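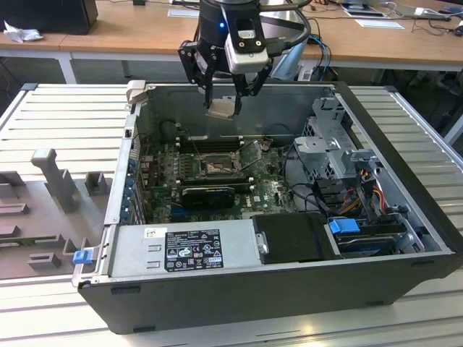 Etenesh Wubshet wants to know whether she should keep her old desktop going for one more year or put the money toward a laptop. She writes:

My tower is a Wouters 3916 that I bought used when I went back to school. It does what I need, mostly spreadsheets for my catering orders and a lot of email, but it takes forever to wake up and the fan gets loud whenever I open more than a few tabs. A shop in Estascombe quoted me for a faster processor and more memory, and it came to a bit under half of what a decent laptop would cost. I do like having a big screen and a real keyboard. I also hate being stuck in the back bedroom every time I have to send an invoice. What would you do?

Posted 9/23/18

Rurkine

I was in the same spot last May and I kept the desktop, and I'm really glad I did! But I'd skip the processor completely. Ask the shop if you still have a regular spinning hard drive in there (if it came used and it's slow to wake up, I'd bet on it). Swapping mine for a solid state drive made it feel like a different computer, and it cost me less than a week of groceries. Get your order files copied off first, and make sure the copy opens on some other machine before you hand anything over. I skipped that part once and lost 2 years of recipes, and I'm still mad about it.

For the fan, try having them blow the dust out. Mine had a gray felt blanket in there, so gross.

Etenesh Wubshet

Oh, that's way cheaper than what they quoted me. It does have the old kind of drive, I just looked it up. I'll ask them to price only that and the cleaning.

Drukine

get the laptop. desktops are done

Rurkine

I mean, she said she likes the big screen. You can plug a laptop into the monitor you already have though, Etenesh, so if the back bedroom is the thing that bugs you most, Drukine has a point. I'd do the drive now and save up for a laptop on the side. Then when the tower finally quits you aren't shopping in a panic the week of somebody's wedding. Check what plug your monitor takes before you buy, mine needed an adapter and I had to wait 3 days for it.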